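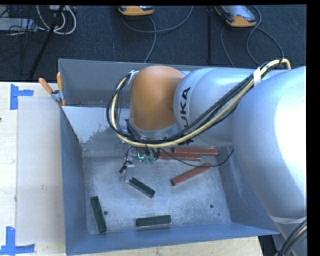 Ticket: gripper comparison, bin cell with KUKA arm
Opened by: Urmila Goel
Status: open, waiting for reply from Garnell
Priority: normal

Problem

We compare two grippers for taking blocks out of the metal bin, the Nillix and the Clelitz. With the Nillix the controller reports "part held" when there is no part in the fingers. It happens mostly with blocks lying near the walls. In the middle of the bin I could not reproduce it.

Setup

Same arm program for both grippers. Red and green blocks, mixed. Camera is fixed and was calibrated again in June, after we moved the table. Controller is the Garg, with the settings it had on delivery.

What I tried

09:40 — Restarted the controller and homed the gripper. The first picks were good, then the false signal came back at the left wall.

10:15 — Exchanged the signal cable for the spare one. No change. I left the spare installed.

11:05 — Lowered the closing force from 9 to 6. The false signal became more rare, but two green blocks slipped during lifting, so I set it back to 9.

13:30 — Mounted the Clelitz and ran the same pick positions. No false signal in 4 runs. It is slower to close, and at the front wall it could not reach a block lying parallel to the wall. For this test I count that as a missed pick and not as a signal error.

14:50 — Nillix again. I moved the wrist by hand through its full turn while watching the input on the screen. The input changed 3 times with the fingers open. Each time the cable loop at the wrist was pulled tight.

Comment, Urmila Goel, 15:20

My opinion is that the loop is too short for the wrist angles we use close to the walls. The Clelitz has its connector on the other side, so the cable is not pulled in the same way. I am not sure yet. It can also be the connector itself, I did not open it.

Please do not change the ties on the cable bundle before I have repeated the test — otherwise we cannot compare the results.

Questions to Garnell

Which bending radius is allowed for the Nillix signal cable?
Is there a version with an angled connector?
Can the "part held" input be filtered in the Garg controller, and what delay do you advise?

Next step

Repeat the wall picks with a longer loop, closing force 9, Nillix only. I will add the controller log to this ticket when it is done.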